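6.4 Gripper stops mid-task with a ring stick in hand (fault 5)

Applies to the Lerkov arm on the checkered platform, ring and wire task, sim and bench. Read 6.1 first if the arm has no power at all, different problem.

What you'll see: arm freezes over the beam, status line goes to HOLD, fingers stay shut on the stick. Usually happens on the way in to the wire or right after the first contact. The planner thinks the ring has snagged and the joint load went over the limit. Sometimes it really has snagged. Sometimes the load limit file is stale. You need to find out which before you clear anything.

CAUTION – Do not press Resume first. Resume replays the last move at full speed. If the ring is hooked on the wire it will drag the beam along with it. In April we bent a wire on the Clastville bench exactly this way and lost most of an afternoon.

CAUTION – On the bench, keep hands off the platform until the brake light is solid. HOLD is not a brake. The elbow can still sag when the hold times out.

Before you start

You need the Usix console open and the operator key. Bench only: safety glasses, and one other person in the room who can reach the stop button. Sim users can skip steps 1 and 2.

Clearing the fault

1. Hit the red stop. Leave it in.

2. Wait for the brake light to go solid. If it blinks, go to 6.7, don't carry on here.

3. On the console open Faults and save the log before you do anything else. The log gets overwritten on the next start. Name it with your initials and the time of day.

4. Look at the load trace for the wrist. A sharp spike is a real snag. A slow climb with no spike is nearly always the stale limit file, skip to step 9.

5. Real snag: switch to Jog, speed 2. Not higher. On the bench, release the stop now – the arm won't jog otherwise. In sim the switch takes a second or two to register and the button dosen't change color right away, so don't click it again.

6. Back the wrist out along the path it came in on. Small taps. Watch the load number after every tap, and if it goes up you're pulling the wrong way.

7. Once the load reads flat, lift clear of the beam and stop. Check the ring has come away from the wire. Check from the side as well, the top camera view hides a hooked ring pretty well.

8. Open the fingers only when the stick is low over the platform and well away from the beam. Dropping it from height is how the rings end up underneath things. Go to step 10.

9. Stale limit file: in Settings reload the limits from the Gourlay profile, then confirm the date changed. If it didn't change the reload failed silently, restart the console and try again.

10. Clear fault 5. Run Home at low speed. Listen on the bench for clicking at the elbow.

11. Put the loose sticks back at their start spots. In sim use Reset Objects, which also puts the beam back.

Note – Reset Objects does not reset the dark cords. If one has drifted against the beam the next run may fault again in the same place. Reload the whole session instead.

Note – Collision padding on the beam is set to 4 mm in the default session. Do not turn it down to make the fault go away. Someone always tries. The fault stops showing and the contact doesnt.

If it comes back

Same fault twice in one session, stop using that session. Send both logs to Aino Leinonen with the session name and which stick was in the gripper. Don't send screen grabs without the logs, can't do anything with them.

If the arm faults with nothing in the gripper, that's not fault 5 whatever the console says. The label is wrong in the old build – see 6.8.

Layout for the ring and wire task, arm at the beam with the orange stick held:

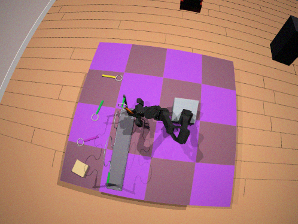

Tanvir Weerasinghe: Step 5 needs a warning for the bench. When I let the stop out the console was still in Auto, because I'd clicked Jog and it hadn't taken. Arm twitched maybe a finger's width and then held. No damage, but I was closer than I'd like. Could you make it "confirm the screen says JOG, then release" as a step of its own? Also the Gourlay profile isn't in the Settings list on the new console, it's been moved under Arm, Limits. Took me a while to find it.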